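Planning the arm purchase: speaker notes
Mesfin Gudeta, Cotinstead, July 2020

Opening
Say who I am and that I run the test bench at Cotinstead. I'm talking about money and lead times. Control software is Tsion Gebreyes's talk, after the break.

Ask for hands: who has a robot quote on their desk right now? Then ask who has a line in the budget for fingers.

What the quote leaves out
The quote from Wolde covered arms, bases and a year of support. It did not cover spare fingertips, cables or anything for the arms to work on. We added those later, out of a different account, and it took an extra approval.

Fingers are a wear part. Put them under supplies, with the gloves and the tape. We pay 279 dollars a set and keep one set on the shelf. Go slow here and let people look at the tips. 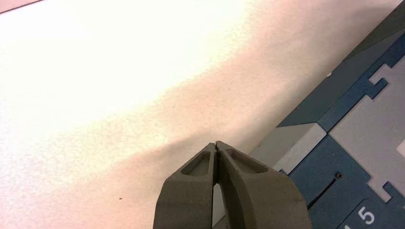 The workpiece
We wanted one thing that would stand in for most of our panel work, so we bought a task board. It has push buttons, a slider, toggle switches, a knob and sockets for test leads. Ours comes from Cevier and cost 1,874 dollars. Freight was separate.

Points to make:
- Ask if the sections can be bought one at a time.
- Order spare test leads with the board.
- Measure the table first. At Hedorcombe they had to send a table back.

One arm or 2
This is the slide people argue about. One arm can press a button. For probe work we wanted a second arm to hold the leads and leave the first one free for the slider and the buttons. If your job list has no leads or cables on it, price a single arm and stop there.

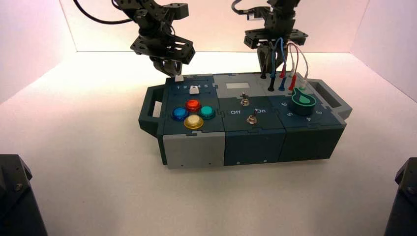
The enclosure was the item I nearly cut. White walls and even light cost us about 578 dollars in panels and lamps, and I would put it in the first request next time. Asking in June for something you forgot in the spring is slow.

Timing
Arms first, board second, fingers with the arms. Get delivery dates in writing. Leave two weeks for mounting and cable routing.

Questions
Someone will ask about leasing. We looked at it and bought. Offer to send the spreadsheet.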